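25 July 2023
Bench notes, tabletop finish + sorting bins

In by 8, humid already. Taner Değirmenci had the window unit going, so left the fans off.

Picked up from last week: the white top for the Riihimäki order. Second coat of Braleck matte went on Friday and sat all weekend. Thumbnail test ok at the corners, still a bit soft near the middle - or I'm pressing harder there. Leave it till tomorrow before anything heavy goes on it.

Mixed the test batch for the offcuts. Ratio 15:1 this time, stirred 5 minutes, stood 5. Less bubbles than in May. Brushed one offcut, rolled the other. Roller gives orange peel when you look along it, brush leaves lines but they flatten out. Taner prefers the roller, I don't. Keep both, label the backs. (Pencil, not marker, marker bled thru last time.)

Sandpaper: out of 320 again. 50 sheets on order from Sirkora, they say Thursday. Using up the worn 240 on the undersides till then.

Bins. Peda wants the small parts handed over sorted, not in bags like before. So cam locks, dowels, feet, and the short screws all need seperate containers. Cardboard trays no good, the bottoms shed and the fluff gets into the finish. Plastic then, and nothing with a rough base.
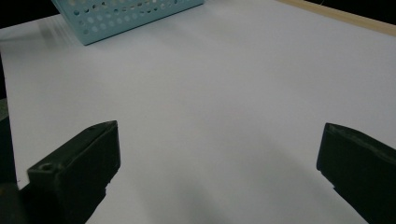 Edge strip next. Want to go over the join with a damp rag and check for lifting before the next coat, then tape it off. The light tan looks good against the white, so no stain on it, clear only. Taner asked for a darker one to match the legs - told him to wait and see it with the legs on. The blue basket is fine for dowels and feet but the round holes will let the short screws get stuck or drop thru, so those go in something with solid sides. Felt dots under whatever sits on the top from now on.

To do:
- 320 grit, chase Sirkora if not here
- thumbnail test again tmrw, middle first
- solid bin for short screws
- ask Peda if they want lables on the lid or the side
- clean roller tray, it's still in the sink

Left at 5. Lid back on the Braleck, tapped down all the way round.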